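**Wetov** | Update on the Pridik home simulation kit, 16th November

1/ Wetov has completed its review of Pridik, the simulated-home kit supplied by Frandsen for training and testing household robots. Our findings follow in this thread.

2/ Pridik provides 34 furnished interiors. Each can be loaded with its own lighting, wall finishes and furniture layout. We ran the kit at our Prisbridge office on standard workstations.

3/ Our test set consisted of 3173 navigation episodes. In each one, a simulated robot was given the name of an object and asked to find it and stop beside it.

4/ Object labels were of good quality. We reported 83 errors to Frandsen, most of them small decorative items listed under the wrong room. The supplier corrected these in the August release.

5/ Rendering is adequate for navigation work. Wall textures are coarse at close range, and edges between floor and wall can look stepped. Teams that need fine surface detail should request a trial before they buy.

6/ Seating with thin legs remains the hardest category. Depth readings on narrow columns and footrests were less steady than those on sofas and cabinets. Frandsen has been informed.

7/ The license covers 4 seats and includes email support. Additional seats are priced separately. Replies to our support requests were prompt and clear.

8/ Wetov recommends Pridik for early-stage navigation testing. It should be used together with trials in real homes. Partners may request the full report from our Prisbridge office.

9/ A view from one of the interiors follows.

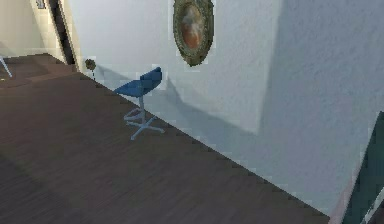

Pridik interior with blue stool, oval painting and potted plant.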